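Open day at Onisholm, 1/10/21. Rajitha Nanayakkara got me on the list and I've been grinning since the parking lot!

1/ So the demo is two robot arms sorting groceries on a table. Noodle packets, snack bags, jars, spoons - basically my kitchen counter on a bad night.

2/ I figured they'd use neat little test blocks. Nope, real food in crinkly bags. 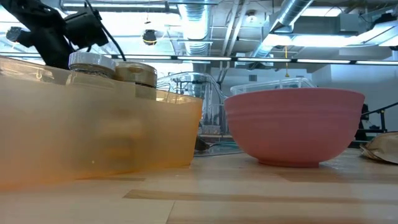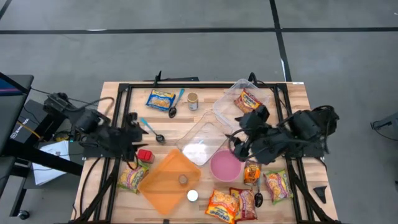
Everything but the bagel, up close:
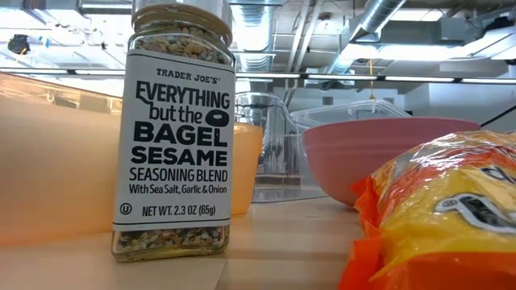
3/ Rajitha says clear plastic is the hard stuff for them (same, I walk into glass doors). Her team wants 89 different items on the list by May.

4/ A kid asked if it could do dishes. Long pause from the engineers, then "ask us next time" - biggest laugh of the day.

5/ Coffee was terrible, people were lovely. Going over to the Prelteo table next, will post more if my phone holds out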